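The Bottle That Stays on the Table

April 29, 2019

My grandmother kept her soy sauce in the cupboard above the stove, next to the vinegar and a box of birthday candles, and every evening of my childhood somebody had to be sent to get it. It was usually me. I would climb on the step stool, feel past the candles, and come down with sticky fingers. I have been thinking about that cupboard a good deal this spring, while I worked my way through a stack of kitchens in Stostitdale, asking people what they leave out on the table between meals and what they put away.

You would not think that question could fill an afternoon, but it can fill several. Salt stays out nearly everywhere. Pepper stays out if it has a grinder somebody is proud of. Butter is a sore subject in at least two marriages I visited. And then there is the soy sauce, which seems to divide people more than anything else in the pantry, since half the town treats it like ketchup and the other half treats it like cooking oil, a thing that belongs with the pans.

I am firmly a table person now. I think it started in my first apartment, where there was one shelf and it was full of plates, so the bottle had no place else to go. It stood there through breakfast (a few drops on a fried egg, which I still recommend to anybody who will listen), and it stood there through supper, and by and by I stopped noticing it the way you stop noticing a lamp. What I did notice was that I cooked a little more plainly. If the seasoning is going to be within reach of everyone, you can leave the rice alone, and the greens too, and let each person fix the bowl to suit. 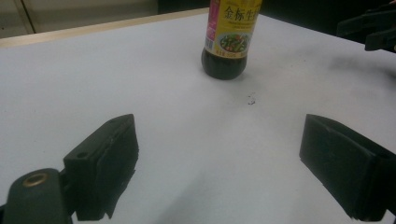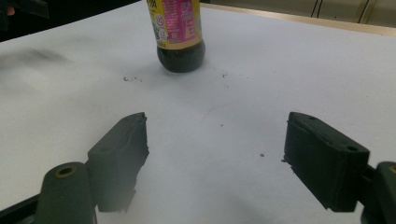 The lunch counter at Fu, a small place up the hill from the post office, works on the same idea. There are 17 seats, and the kitchen sends out its noodles a touch underseasoned on purpose. Regulars know to taste first and pour second. I watched one man in a work jacket take a good three minutes over it — a splash, a stir, a mouthful, another splash — and he looked so contented that I went home and tried eating my own supper at that speed. I recommend that as well.

If you buy only one bottle, make it a light soy sauce. The word has nothing to do with diet, and it fooled me for years. Light soy is the thinner, saltier one, good for dipping and for finishing a dish. Dark soy is thicker and a bit sweet, and it is mostly there to give a braise its deep color. Don't go by how the bottle looks on the shelf, as light soy can look nearly black too when there is a whole bottle of it. Pour a little into a white saucer and tip it, and you will see it thin out to a reddish brown at the edge. With dark soy the color clings.

Kollar, the grocery on the corner by the bus stop, carries more kinds than I had expected for a town our size, and I spent $17 there one afternoon and came home with four bottles and a bag of dried mushrooms I had not planned on. I lined them all up and tasted them off a spoon, which was a mistake. Taste them on plain rice, or on a slice of cucumber. Off a spoon, everything is simply salt.

As for keeping it, the table is fine for a bottle you go through quickly. Once it has been open a month or so the flavor starts to go flat, and people who use it slowly will do better with the refrigerator door. Wipe the neck with a damp cloth now and then so the cap doesn't crust over. Keep it out of the sun. I also like to buy the smaller size, even though the big one is the better bargain, because a big bottle makes me careless and then it sits there half full until June.

A white table will show every drip, of course. Mine does. A saucer under the bottle helps, and so does a cloth kept close by, though my own habit is to leave the ring until after the dishes and then go at it with warm water and a little dish soap. If it has had all night to dry, lay the wet cloth over the spot for a few minutes before you rub.

My grandmother's step stool lives in my kitchen these days, with a fern on it. I asked my mother why the soy sauce had been kept up so high in the first place, and she said it was where the shelf was tall enough.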